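How Our Club Is Teaching a Robot to Pick Up Laundry

Hi! I'm Intan Pelupessy, and I help run the after-school robot club at Brestura. Kids ask me all the time what we do in there, so I'm going to tell you about our big project this year, which is laundry. Yep, laundry!

Our robot is named Clindano (Sang Đinh picked the name, and no, he won't say where he got it). Clindano has two arms, and each arm ends in a gripper. A gripper is a robot's hand. Ours has just two fingers, so try this at home: pick up a sock using only your thumb and one finger. Easy, right? Now try it with your eyes closed and oven mitts on. That's closer to how it feels for a robot!

Clothes are tricky because they never stay the same shape. A block is always a block. But a shirt can be flat, or rolled up, or squished into a ball with one sleeve hiding inside. So the robot can't just remember one picture of "shirt." It has to see lots and lots of shirts in lots of messy heaps.

So how does it learn? We show it! One of us moves the arms with a set of controls, and the computer saves every move along with what the cameras see. One try from start to finish is called a demonstration, or a demo for short. Our goal is 500 demos by the end of spring. So far we have 78, and Liên Vi did ten of those in one afternoon without stopping for a snack.

The job sounds simple. Take the clothes off the seat and put them in the basket. But which part do you grab first? If you pinch too little, the cloth slides away. If you grab too much, you might get the seat too! Hinata Miyazaki likes to go in low, under the edge of the heap. Phúc Lại goes for the top every time, and they argue about it a lot.
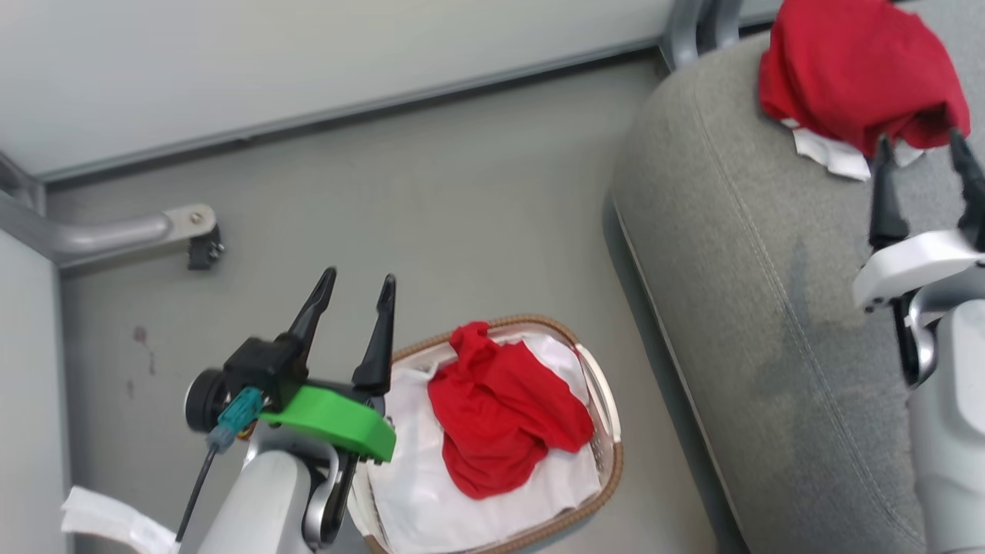

Red laundry, a basket and two grippers

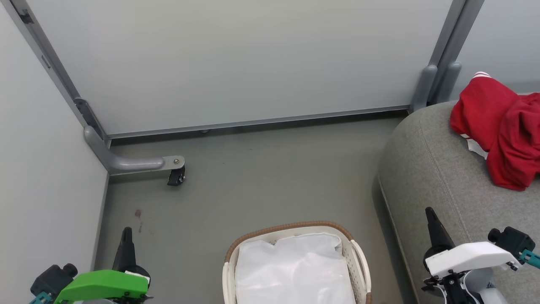 We keep mixing things up on purpose, too. If the clothes always started in the same spot, Clindano would learn the spot and forget about the clothes. So before each new demo somebody gives everything a good toss (this is the most popular job in the whole club, and we had to make a sign-up sheet).

When we have enough demos, the computer will practice finding patterns in them, and then Clindano gets to try all by itself. I bet the first few tries will be pretty bad. Phúc wants to start on socks after that, but I think we should do towels.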